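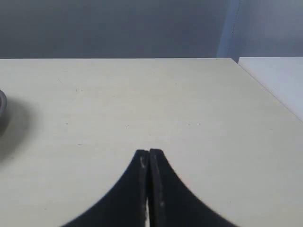
Priren fecha plano de compra de braços de mesa para a embalagem de sortidos

A Priren aprovou na quarta-feira o plano de aquisição de equipamento para a célula de embalagem de sortidos, na unidade de Ninska. O documento prevê a compra de dois braços robóticos de mesa com garra de dedos paralelos, a contratação da integração à Tsegaye e uma reserva para consumíveis. A encomenda será lançada em maio, depois de encerrado o período de esclarecimentos com os fornecedores.

A dotação total é de 52 mil euros, com IVA excluído. Os braços e as garras absorvem a maior parcela, seguidos da integração e da formação dos operadores. A câmara de punho foi orçamentada em linha separada, por decisão de Dagim Bogale, responsável pelo investimento industrial. Nas propostas recebidas, o suporte, a cablagem e a calibração da câmara apareciam ora incluídos no preço do braço, ora remetidos para a integração, e a comparação direta dava resultados errados. O mapa comparativo foi refeito depois de todos os concorrentes preencherem a mesma grelha.

A tarefa a automatizar consiste em retirar rebuçados e bombons embrulhados de um recipiente aberto e colocá-los, por unidade, no copo ou na cuvete de destino. A carga útil exigida é baixa. As dificuldades estão na orientação aleatória das peças, na película brilhante, que produz reflexos na imagem, e no espaço reduzido para abrir os dedos dentro do recipiente. O caderno de encargos fixa por isso a abertura mínima da garra e a largura máxima da ponta, e deixa ao concorrente a escolha do material de contacto, desde que seja lavável e substituível sem desmontar o punho.

Os fornecedores terão de entregar também o desenho cotado da garra e o envelope de colisão do conjunto completo, com câmara e cabos montados. Segundo Tala Aoun, da engenharia de processo, a versão anterior do caderno pedia apenas as dimensões do braço nu. 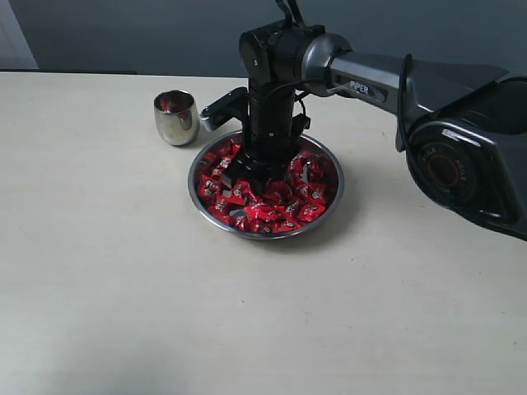
"O recipiente tem parede e a garra tem volume acima dos dedos. Se o suporte toca no rebordo antes de a ponta chegar ao fundo, as últimas peças ficam lá, e isso tem de estar resolvido no papel antes da encomenda", afirma Aoun. O ensaio de aceitação incluirá recipientes cheios, a meio e quase vazios, com registo separado para cada nível.

O critério de aceitação é de 90 por cento de apanhas válidas à primeira tentativa, medido por turno e sem intervenção do operador. Conta como inválida a apanha de mais de uma peça, a queda durante o transporte e qualquer embrulho rasgado. As peças rasgadas são pesadas à parte e entram no cálculo do custo por unidade. Gadisa Sisay, do controlo de qualidade, pediu que a força de fecho fique gravada em cada ciclo, com exportação para o sistema Tollance, onde a empresa mantém o histórico das linhas. O requisito consta agora do contrato de integração e não da compra dos braços.

Ficaram fora desta fase o tapete de alimentação e a vedação fixa. A avaliação de risco preliminar considera suficiente a limitação de velocidade e força, mas terá de ser repetida com a garra definitiva. Caso o resultado seja diferente, a vedação será paga pela reserva, e a formação de um segundo grupo de operadores passa para o exercício seguinte.

A mesa de trabalho não será comprada. Serão aproveitados tampos já existentes, de cor clara e acabamento mate, desde que a flecha medida com o braço em extensão máxima não ultrapasse a tolerância indicada pelo fabricante. A verificação cabe à manutenção, dirigida por Mesfin Negash, que terá ainda de confirmar os pontos de fixação e a alimentação elétrica. Os recipientes serão de aço inoxidável, em diâmetro único, para evitar uma nova calibração a cada troca de produto.

Quanto a sobressalentes, o plano prevê dois conjuntos de dedos por garra e um cabo de punho de reserva. Fuad Gebreyes, das compras, tinha proposto incluir um módulo de junta completo, mas o prazo de reposição oferecido pelos concorrentes foi considerado compatível com a operação manual de recurso. O contrato de manutenção será anual, sem renovação automática, e o preço dos dedos fica bloqueado durante a sua vigência.

O pagamento será feito em três prestações: na adjudicação, na entrega e após o ensaio de aceitação. A última só é libertada com o relatório assinado pela engenharia de processo e pela qualidade. As respostas aos pedidos de esclarecimento serão enviadas a todos os concorrentes em simultâneo, até às 17h00 do último dia do prazo.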